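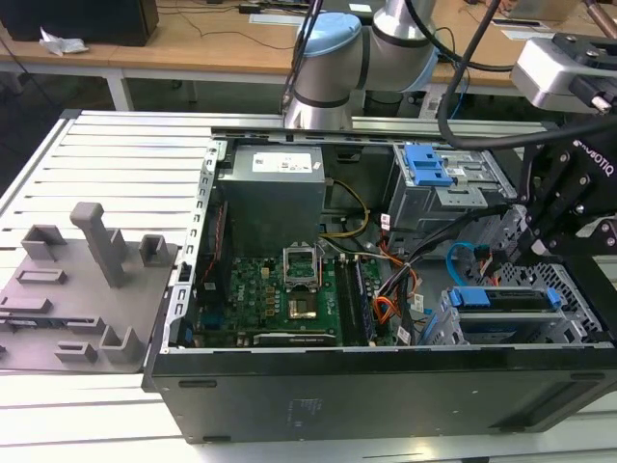
2 min read

2019-04-08
Test kitchen notebook, chickpea patty, oven version

Continuing with the Forura chickpea flour as the only binder. Egg and breadcrumb are both out, so the recipe stays vegan and gluten free. Base is cooked chickpeas, roasted red bell pepper, onion, cumin, salt, lemon. Batch weight before shaping 2,850 g, same as last time, so the numbers can be compared.

Pepper was the problem in the last batch. Roasted, peeled, chopped and straight into the bowl, it let out water for as long as the mix stood. Today the chopped pepper went into a sieve with a third of the salt for 35 minutes and was then pressed by hand. Drained weight 739 g. Liquid kept for the dressing test.
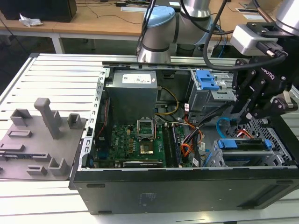

Open tower on its side, CPU socket empty.

Mixing order: chickpeas pulsed coarse, onion, pepper, spices, flour last. Rested the mix covered in the Clarkent fridge, bottom shelf. It shaped without sticking to wet hands. Edges cracked slightly on the thicker patties, less on the thin ones.

Baked on the Molitico trays, oiled paper, turned once. Trays at 2 levels in the oven. Lower tray browned unevenly toward the back. Top tray fine. Swap levels at the turn next time.
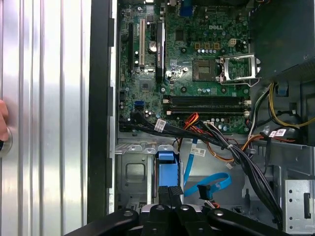

Dell board, side panel off.

Tasting notes, warm: crust good, center holds when cut, cumin too far forward. Cold: firmer, a little dry, lemon almost gone. Raw flour taste is faint but still there in the thick ones. Not present in the thin ones.

To do:
Cut cumin by a quarter.
Add lemon zest with the juice.
Toast the flour in a dry pan before mixing, one half batch only.
Freeze a tray unbaked. Check against fresh before the July menu goes to Ellis.

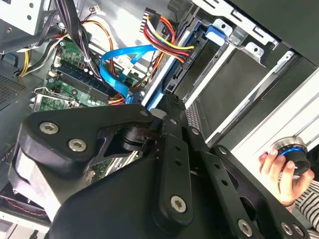 Note added by the second taster: I would leave the cumin where it is and toast it whole before grinding. The patties I had cold needed salt more than lemon. If you are salting the pepper and pouring off the liquid, some of your salt is going with it, so weigh what you add back.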